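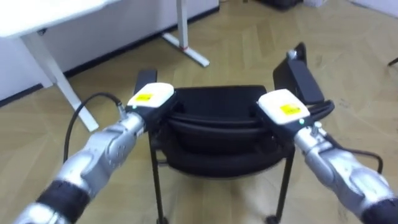
Both grippers on the backrest, with the table still to reach.

I have spent most of August thinking about chairs, and I'd like to make a case for the boring ones.

When people collect examples for a learning system, there's a huge temptation to chase variety. New room, new object, new job every hour! I get it, I've done it. At Nillent we once went through 34 different household tasks before lunch break had even been discussed, and the resulting policy could do a little bit of everything and finish none of it.

So this summer we did chairs. One task: take the chair by the back, bring it to the table, let go. We recorded 600 episodes, and by the second hundred Ieva Paju was begging me for a drawer, a towel, anything with a different shape. I said no (sorry, Ieva) and I'd say it again.

My reason is casters. A chair on casters looks like the easiest thing in the world to move until you try it with two arms. Pull a touch harder on the left and the whole thing swings. Let the wheels point the wrong way and it fights you, then rolls off somewhere you didn't ask for. You only get a decent spread of those little fights by doing the same dull job again and again, with the chair starting out crooked, or too close, or facing the wall.

Gunārs Rozīte disagrees with me, loudly, usually over coffee. He thinks 256 episodes would have done it and the rest was me being stubborn. He also wants to throw out every recording where the operator hesitates or has to grab twice. We've had this argument so often that Nidia Cárdenas now leaves the room when it starts.

I'll give him the number, maybe. I won't give him the second grabs. Those are the best thing we have – a person noticing it's going badly and fixing it, with the arms right there in the recording. If you only keep the smooth ones, where is the system supposed to learn what to do with a chair that has started to turn?

We kept them all. Gunārs is training his own version on the clean set, and he's promised to show me both before we move on to drawers.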